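About Varno

Varno is a bookkeeping and payroll office for small businesses. We work mostly with restaurants, repair shops, dental practices and family-run stores that have between two and 141 people on the payroll.

How we started

Kavinda Nanayakkara opened the office 13 years ago, after a long stretch in the accounts department at Michiels. His first client was a bakery that kept its receipts in flour bags. Dinesh Hettiarachchi joined two years later and took over payroll, which he still runs. In January we moved to the second floor of the Mavik building, where we have a proper meeting room and parking behind the entrance.

What we do

We keep your books up to date, run payroll, file sales tax and get your records ready for year-end. If you already use your own software, we can usually work in it. We do not give investment advice or sell insurance.

Most clients send their paperwork once a week – by upload, by mail or over the counter. We process around 2,000 pay slips a month, and every one is checked by a second person before it goes out.
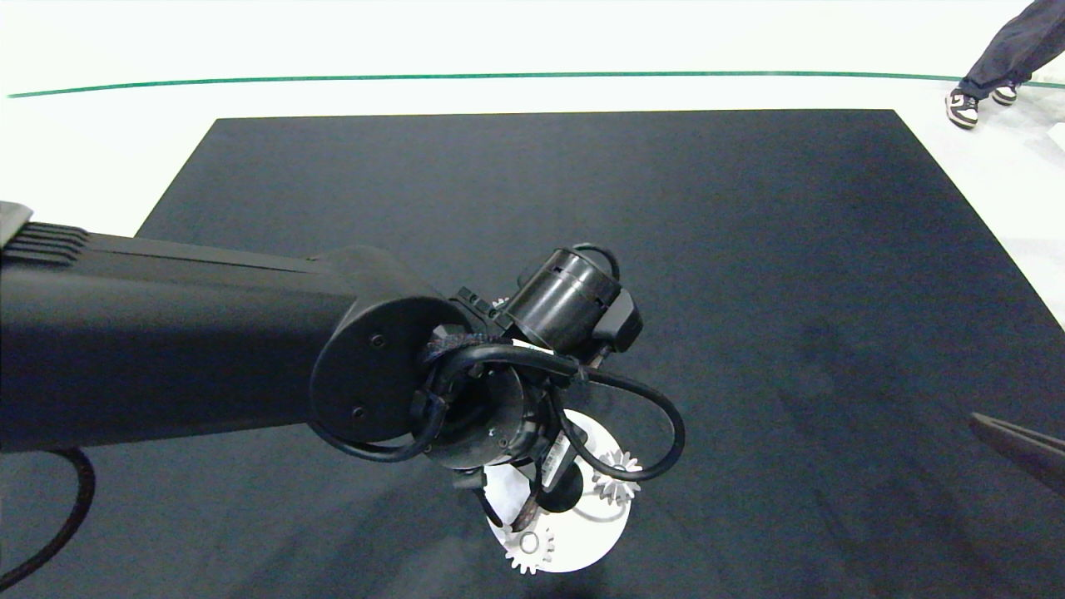
Our team

There are seven of us. Each client has one main contact and one backup, so your call is answered by a person who knows your account. Husico, our sister office, handles audits and can be booked separately.

Visit us

The front desk is open on weekdays from 8:30 a.m. On Wednesday we stay open until 7 p.m. for owners who can't get away during the day. First meetings are free and take less than an hour – please bring your last tax return and a recent bank statement.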